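Setting Up the Prep Table

Flisden drinks station guide, section 2

The usual advice is to cover the table in paper, tape off zones and trust the layout to keep you tidy. Be doubtful. Tape helps only if things go back where they started.

1. Cover the table with brown paper and mark it into large rectangles with blue tape.

2. Set the white tray near you, with the cutting board behind it. Fruit waiting its turn goes on the tray.

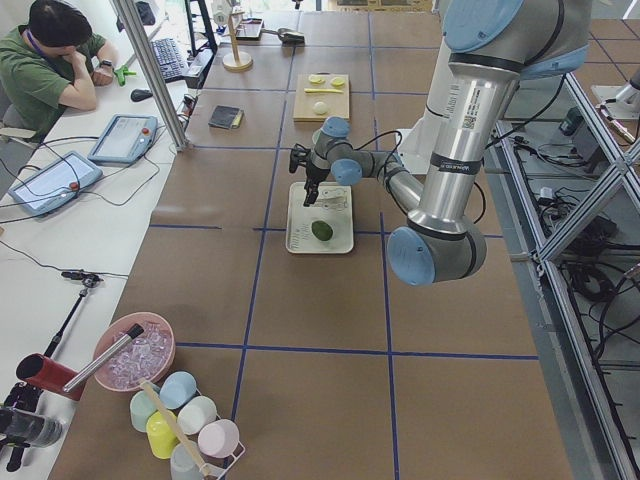

3. Stand the paper towel holder toward the back. Keep a folded cloth or a sponge in its own rectangle, left of the board.

Note: Old tape wears and lifts. The Ostwood edition of this guide claimed one taping would do for good – we doubt it. Check the strips every 20 set-ups or so.

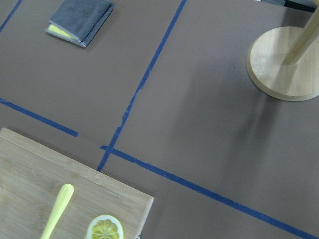

One reader in Wadville wrote that the tape was a waste of time, and that a wet sponge will creep over any line you draw. Fair enough. Wring it out first.

4. Put slices on the board and whole fruit on the tray. Bring out the ice last.

Caution: A metal scoop left in the ice gets cold enough to hurt wet fingers. Hold it by the end of the handle.

5. Stand the cups in the rack, close to the ice. Lay round containers down only if you enjoy chasing them. 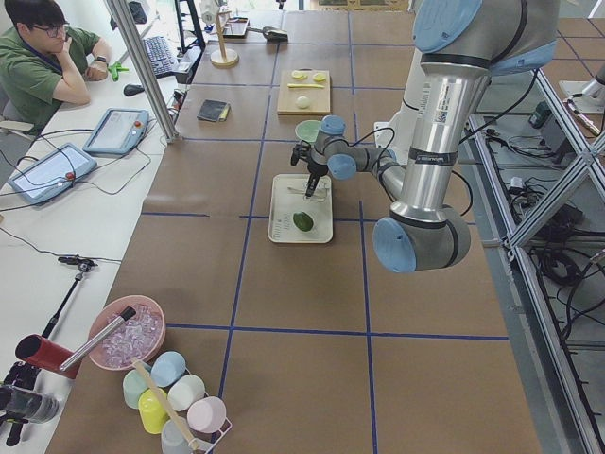
Fig. 3. Ice, cups and lime in place.

6. Wipe the tray before changing fruit.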